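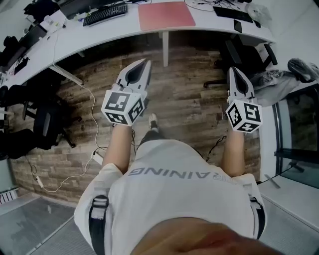

Gøran Bråten wrote to the course list that a floor plan with no cables on it is a drawing of a room on the day before anybody moves in, and that he would happily swap half the furniture lectures for one good hour on sockets.

Well, Gøran, you have your hour! I agreed with so much of your message that I have pulled the topic forward from the end of term.

Furnishing Working Rooms
Session 2: Floors, flexes and the long desk
Handout for 2022-01-24, Room 206

Please read as far as the measuring exercise before you come. The rest will make more sense once we have been down on our knees with a tape.

Why start with the floor

Most people furnish an office from the top down. They choose the desk, then the chair, then the lamp, and the floor is whatever was there already. I would love you to try it the other way up. The floor decides where a chair will roll, how a voice carries, where dust gathers and, our subject for the day, where a cable can lie without catching a foot or a castor.

Have another look at the floor in the picture, because it has such a lot going on. There is a weathered plank pattern in warm brown through the middle and grey carpet to either side. Two coverings in one room give you an edge, and an edge is a line people read without thinking about it. We walk along edges. We stop at them. We push furniture up to them and feel that it has arrived somewhere. Now follow the long white cable on the left, from up near the desk down towards the corner: there is a power strip along it and a small plug adapter resting close to where the carpet begins.

I find this completely absorbing, and by the end of the afternoon I hope you will too.

Plank patterns

I say "plank pattern" and you should as well. Wood, vinyl, laminate and printed tile can all carry the same weathered brown grain, and you can't be sure which you have by looking from standing height. Ways to find out, all allowed on site:

Look at a doorway strip or any place where the covering has been trimmed, and see what the cut edge is made of.
Look for a repeat. Printed boards come back to the same knot sooner or later. Find two matching knots and you have your answer (and a very pleasant feeling of having caught somebody out).
Ask for the cleaning sheet. What the cleaners are told to use on a floor says plenty about it.

Why it matters for cables: tape that peels happily off one surface can leave a sticky ribbon on another, or lift the finish. Always test a short piece somewhere dull first, behind a door or under a cupboard.

Carpet

Carpet is kinder to the ear and meaner to the castor. For cables it does something I think is underrated, it holds them still. A flex on a smooth floor creeps every time someone brushes past. On a low carpet it mostly stays where you put it, which is lovely until you forget it is there. Never run a mains lead underneath carpet. It can get crushed and it can get warm, and you won't see either happening.

Where the two surfaces meet, check three things with your hand, flat, slowly: is there a step, is there a gap, and does the edge lift? A plug or adapter left exactly on that line will wobble, so slide it well on to one side.

Colour of cable against colour of floor

This always starts a good argument. A white cable on brown planks shows up beautifully. A dark cable on the same planks can vanish into the grain. Neat-minded people want the dark one. I want the white one, every time, for anything that has to lie out in the open, since my toes have opinions too. If it is going to be hidden, hide it properly in a channel or along a wall. If it is going to be seen, let it be seen.

In our sample box you will find three floor channels to handle. The Plodis is the low one with the rubbery lid, the Fladel is hinged and opens from the side, and the Trindari is the heavy one that everybody picks up first and puts down again quickly. Press each lid shut with one hand. Then try to open it with one hand, while crouching, holding a plug in the other. You will have a favourite within a minute, and I'd like to hear which and why.

The long curved desk

Curved desks are marvellous for the person sitting inside the bend. Everything comes within reach and you can turn from one job to the next without rolling away. They are less simple underneath. A straight desk goes against a wall, and the wall has the sockets. A curve touches a wall at one or two places if it touches at all, so there is often a stretch of bare floor between the power and the thing that wants it. That gap is where loose leads live.

Before you buy or move one, draw the curve on squared paper and mark:

every socket on the nearby walls and in the floor
the place each seated person will put their feet
the way people will walk in and out of the bend
one route for cable that crosses none of the above, or crosses once at most

The fourth is hard. If you manage it with no crossing at all, bring it to the front and we'll pin it up!

A word on the inside of the bend. It is tempting to treat it as spare floor, and in a busy week it turns into the best place to stand and work, because you can reach the desk on three sides. Keep it clear of strips and adapters. People standing there are looking at their hands, and anyone looking at their hands is not looking at their shoes.

Measuring exercise (in pairs, bring a tape)

We have the use of the long room on the Mikuš corridor as well as our own. Each pair takes one desk.

1. Measure from the desk edge to the nearest wall socket, along the floor, following the route a cable would really take. Go round the legs. A straight line across the room is cheating.

2. Measure the same again as the crow flies. Write both numbers down, one above the other.

3. Mark the walking line with the paper tape provided. Don't guess it from the drawing, sit at the desk, stand up, and walk out as you would if you were thirsty.

4. Note each change of floor covering the cable would cross.

5. Lie the trial flex down, let go, and step back. Does it stay? Nudge it with your foot and look again.

My own try at the first desk last week gave 206 cm along the floor and 127 cm in a straight line. I had ordered the lead from the straight line. So that one is now in the sample box, with a label on it, for the benefit of future generations.

Setting down a power strip

Put it where a hand can get to the switch and a foot cannot. Under the desk, fixed to the back rail or the underside, is usually best. If it must be on the floor, set it beside a desk leg with the sockets facing away from the walking side. Leave slack at both ends. A strip that is pulled tight will end up on its side by lunchtime.

Don't plug one strip into another. Don't coil a long lead up tight while it is carrying a heater. Adapters that hang off the end of a cable are the first thing to get kicked, so give them a home, even if it is only a hook.

At the end of the day, things that came out for the day go back. I mean it about the hook.

For next time

Draw a room you work in, floor first. Show both coverings if you have two, all the sockets, and every cable that is out today, including the ones you are ashamed of. No furniture until the cables are in. Squared paper please, 2 cm to the metre.

Reading: course pack, page 46 onwards, on skirting and edges. The drawings are tiny but they are wonderful, so take a magnifier if you own one.

Tapes and trial flexes go back in the blue crate by the door.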